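植物为什么总往窗户那边歪?

如果你家养着花,你大概发现过这样一件怪事:好端端的一盆花,刚买回来时站得笔直,像在参加升旗仪式。过了一阵子再看,它歪了,整个身子都朝着窗户,好像外面有人在发糖。

你把花盆转过去,让它背对窗户。它不吭声,也不生气。过些日子,它又歪回去了。论固执,植物可以给家里每一位长辈当老师。

植物没有眼睛,怎么知道窗户在哪儿?

答案藏在茎的尖端附近。那里能感觉到光从哪边来。植物身体里有一种叫“生长素”的东西,名字听上去像保健品,其实是植物自己造的一种激素,负责指挥细胞长长一点。光从一边照过来时,生长素会往背光的那一边跑。于是背光的一边长得快,向光的一边长得慢,茎就弯向有光的地方了。

你可以拿两根橡皮泥条并排粘在一起,只把左边那根拉长,看看整条往哪边弯。它会往右边弯。植物干的就是这件事,只是它不用手,也不着急。

这个本领叫“向光性”。考试的时候请写这三个字,不要写“植物喜欢看热闹”。

那么,不在窗台上的植物怎么办?

大人摆花,常常只考虑好不好看。电视旁边缺点颜色,放一盆;桌子太空,放几盆。至于花怎么想,一般不开会讨论。好在各种植物的脾气不一样,有的非晒太阳不可,有的在屋子里也过得下去。

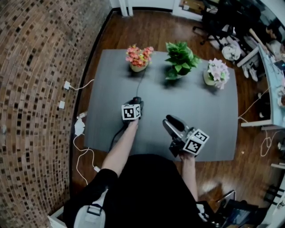 桌上一排三盆:两边开花,中间那盆只管长叶子。

叶子又宽又大的植物,有不少老家在热带森林里。森林里高个子的树把阳光抢走了大半,住在底下的矮个子只好把叶子长宽,像撑开一把伞,不过伞是用来挡雨的,叶子是用来接光的。习惯了这种日子的植物搬进屋里,往往不太抱怨。

开花的植物多半要讲究一些。开花很费力气,要有颜色,有的还要有香味和花蜜,样样都得花“钱”。植物的“钱”是糖,糖要靠叶子用阳光、水和二氧化碳来造,这就是光合作用。光不够,糖就少,花苞可能还没打开就掉了。所以许多开花的盆栽都希望离窗户近一点,哪怕窗外的风景只是邻居家的空调。

花为什么要穿得这么鲜艳?

很多人以为花开得漂亮是给人看的。这个想法很让人高兴,可惜不对。粉的、黄的、橙红的花瓣,是给昆虫和鸟看的招牌。植物自己走不动,要把花粉送到另一朵花上,就得请快递员。蜜蜂是其中最勤快的一种,工钱是花蜜,从不拖欠。

蜜蜂看到的颜色和我们不一样。它们看不太清红色,却看得见紫外线,而我们看不见。有些花瓣在我们眼里干干净净,在蜜蜂眼里却画着指路的花纹,就像停车场地上的箭头。所以当你说“这朵花是纯黄色的”,蜜蜂大概会觉得你该去配眼镜。

室内很少有蜜蜂上门,花照样开。招牌挂出去了,生意怎么样是另一回事。

花盆底下的小洞是干什么的?

很多花盆底下都有洞。它不是做坏了,也不是给蚂蚁留的大门。植物的根也要呼吸,泥土里的小缝隙存着空气。水浇得太多,缝隙全被水占了,根就喘不过气,时间一长会烂掉。小洞能让多余的水流走。

家里养死的花,有许多其实是被热心人浇死的。爸爸早上浇一次,妈妈中午浇一次,奶奶晚上看见了,说这花怎么没人管,又浇一次。花什么也说不出来,只好发黄。

正确的办法很简单:把一根手指插进土里,插到第一个指节那么深。土是干的,就浇;土还是湿的,就把手指擦干净,去写作业。

浇的时候也别太斯文。慢慢浇透,直到洞里有水流出来,再把托盘里的水倒掉。花盆下面没有托盘的话,请在家长看见之前找一个来。

自己动手:豆苗走迷宫

想亲眼看看植物怎么找光,可以做个小实验。你需要一个带盖的鞋盒、2颗豆子、一小盆土,还有几块硬纸板。

先把豆子种进土里,浇点水,等它们冒出头来。

在鞋盒一头的侧面剪一个洞,洞大概有硬币那么大。剪刀请大人来用,他们也需要一点参与感。

把鞋盒竖起来,有洞的一头朝上。在盒子里用胶带粘两块硬纸板,一块靠左,一块靠右,高低错开,每块都留一个缺口让豆苗通过。

把小花盆放在盒底,盖好盖子,把有洞的一头对着亮处。每隔4天打开看一眼,土干了就浇水。看完马上盖好,不然豆苗就知道还有别的出口了。

顺利的话,豆苗会绕过纸板,弯弯曲曲地朝洞口爬。它在黑暗里会长得又细又白,因为叶绿素要有光才能好好造出来。这不是生病,到了亮处它会慢慢变绿。

小读者来信

读者卡拉博·马加古拉问:“跟植物说话,它会长得更好吗?”

植物没有耳朵,听不懂你今天数学考了多少分。不过天天跟它说话的人,也天天看见它,叶子黄了、土干了、长虫子了,都会早点发现。所以说吧,说什么都行,它保证不会告诉老师。

最后一件小事:如果你家的花也歪了,每个星期把花盆转一点点,它就会长得比较直。要是忘了转,也可以跟客人说,这是它自己选的发型。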